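Vurari Slim Cases and the Clestow Rectangular Basin: Review
By Ihor Stetsiuk
23 May 2019

The Vurari slim case is a narrow lidded plastic box, sold for pencils in one catalog and for travel cutlery in another. The molding is the same. I bought several colors from Gezer under item number 2548 and have used them for both purposes, mostly cutlery. The basin is a separate purchase, a light gray rectangular tub from Clestow. I am covering the two together because washing the cases is the main chore of owning them, and the size of the tub determines how much trouble it is.

Construction

Each case has a base and a full-length lid. The lid lifts off completely for washing. There is no gasket. Wall thickness is even, and the corners are radiused on the inside, so a cloth reaches them. I found a small molding burr on one base and took it off with a fingernail.

The colors come in two finishes. The opaque material hides scratches and food stains better. The translucent material lets you check the contents without opening the case, but it also shows a water film after drying, and tomato sauce marked one of mine for good. Both finishes feel equally stiff.

The inner tray is an optional part. It keeps a small spoon from sliding under everything else. It also adds one more piece with a rim that holds water, and I would skip it for pencils.

Fit in the basin

The basin weighs 600 g empty and does not flex when carried half full. The walls are nearly vertical, a better shape for this work than the usual sloped dishpan because floor area is not lost.

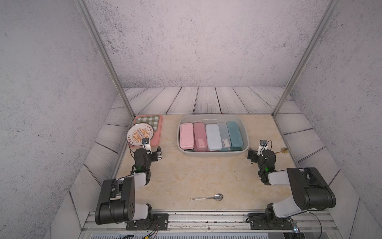
Five cases side by side in the Clestow basin, closed case lengths running with each other.

Loaded like this, the basin is good for carrying and storage. It is a poor way to wash. Water does not move between the cases, and closed lids trap air, so they float. For washing, take everything apart and put only a couple of pieces in at a time.

Washing procedure

I use shallow water and a drop of detergent. Lids go through first. They are flat and quick, and they can dry on the table while the bases are done. A soft brush is needed for the channel where the lid seats. A sponge skips over it. Rinse, shake once, and set the parts open side down on a cloth.

The paper label supplied with the cases should come off before the first wash. Its adhesive responds to cooking oil. Left in place it turns gray at the corners after a few cycles.

Water temperature matters. Vamgate, the distributor, prints a hand-wash mark on the packing slip and gives no upper limit. I kept to warm tap water. In September I left one lid near a stove and it bowed by 3 mm. It still closes, with a gap at one end. 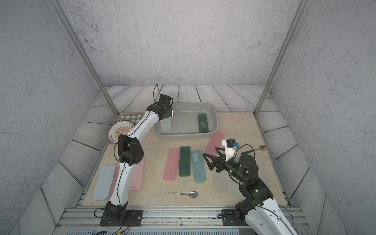 Viorica Toma, who had the same set for a year, disagreed with me on the lids: she said the translucent ones loosened well before the opaque ones, and that she now keeps a rubber band around any case that goes into a bag. Mine have not loosened so far, but I open them less often than she does.

Weight and capacity

An empty case with lid and inner tray weighs 157 g on my kitchen scale. That is heavy for the volume. A full-size soup spoon fits only if the handle is straight. Wide patterned handles will go in diagonally and then take up the room meant for a fork. Measure your cutlery first.

Faults

Lids of different colors are nominally interchangeable. In practice my pink lid is tight on the blue base. The basin has no drain and no pouring lip, so emptying it over a small sink is messy.

Verdict

Cases: recommended in opaque colors, without the tray. Basin: recommended if your sink is large enough to tip it over.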